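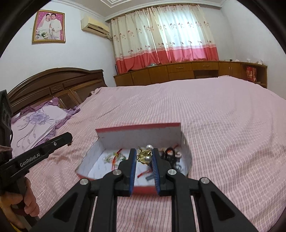 The trinket box, open on the bed, pearl piece front and centre

Trinket boxes: divide it all up or leave it as one big jumble?

Posted by pinkstripe_bijan, 22 March 2018

Hi all, long time reader, finally making a post. I've been working through the bedroom for the past fortnight (wardrobe done, bedside drawers done, under the bed we don't talk about) and I'm down to the cardboard box where every small thing in this house ends up. Red threads and strings in a tangle, little green and clear beaded bits, a bundle of black elastic hair ties with small silver and white pieces mixed through them, and the gold one with the two pearls that my wife swears she has been looking for since May. It was in the box. It's always in the box.

The box itself I like. It's white inside with a pinky red rim and a hinged lid that stands up by itself, so I'd rather keep it than buy another plastic tub. My question is whether I bother with dividers or just pull out the hair ties and leave the rest. How do you lot do yours?

Bijan Bakhtiari

waratah_jen wrote:

Dividers! Every time! I had a box just like that and I cut up cereal packets, slotted them together in a grid and it took me one cup of tea. Hair ties in one, beads in another, anything with a pin on the back gets a square to itself. Cost me nothing and I've only had to redo it once, when the cat sat in it.

Is the gold one a brooch or a hairpin? I can't tell from the front and I'm nosy.

mulga_bill_2 wrote:

Going to disagree with Jen (sorry Jen). Dividers in a shallow cardboard box are a pain. You tip it once and everything hops the fence, and then you've got a grid full of the wrong stuff, which looks worse than the jumble did. Get the thread out of there and most of your problem goes with it. Thread grabs everything. I once lifted out a single necklace and half the box came up with it.

pinkstripe_bijan wrote:

Jen, we've had a domestic debate about that exact thing. I say brooch, she wears it in her hair. So it's a hairpin on weekends and a brooch when I'm asked to find it.

Bill, you may be right about the thread. There was a loose bit down on the bottom of the box as well, nowhere near the main tangle, so it's spreading.

esfahani_g wrote:

Keep the red thread, please, don't bin it! My mother kept every scrap for restringing beads and I do the same. Wind it round a piece of card with a nick cut in each end, and when it's full start a second card. Good thick card from a shoebox, the thin stuff curls up on you. For tangles, lay the lot flat on a light coloured sheet, like you've got on the bed there, and work from the outside with a blunt needle. Don't pull on anything. If you pull you get a knot the size of a lentil and then it's scissors.

And the pearls want to be away from the silver bits. They scratch easily, real ones and some of the fake ones too. I wrap mine in a square of old cotton hanky.

Gholamreza Esfahani

waratah_jen wrote:

The card with the nicks is brilliant, doing that tonight.

Bill, your box must have been enormous or your dividers too short. They need to come right up to the lid. If there's a gap at the top then yeah, of course it all hops the fence.

mulga_bill_2 wrote:

They came up to the lid, Jen. The lid bulged.

suburban_magpie wrote:

Can I put in a word for the Stavano trays? They're a felt sort of thing, come in a set, and you can squash them a bit to fit an odd sized box. I got mine for 17 dollars at the market and I've had no complaints. The colour's a bit drab but you don't see it once the lid's down.

I'd also take the hair ties out altogether. They're an everyday thing and the rest of it looks like a twice a year thing. Ours live on a carabiner on the bathroom hook and I haven't had to rummage for one since.

mulga_bill_2 wrote:

17 dollars for felt. I'll stick with my jar.

tassie_dot wrote:

I'm with Bill on the dividers and with Magpie on the hair ties, so no help to anyone. What I did with my gran's beads was little zip bags, one kind per bag, all standing up in a row like records. You can flick through them and see what's there. It isn't pretty but I can find the green ones in the dark.

What's the small dark grey rectangle near the bottom? I've got one just like it in my sewing tin and I've been moving it from tin to tin for years.

pinkstripe_bijan wrote:

Dot, no idea. I asked and got "don't throw that out", so it stays. There's a little red and white thing over by the side of the box with the same protection order on it.

OK, here's where I've got to. Hair ties are going to the bathroom, carabiner style. Thread onto cards, and I've already got a shoebox lid set aside. Pearls in a hanky. Beads in zip bags, sorry Jen, but I'll do one cardboard divider down the middle in your honour.

waratah_jen wrote:

One divider! I'll take it. Right up to the lid, mind.

esfahani_g wrote:

Good plan. Cotton hanky, Bijan, no tissue. Tissue sheds and gets into the filigree, and then you're picking it out with a toothpick.

mulga_bill_2 wrote:

Give the divider a week and let us know.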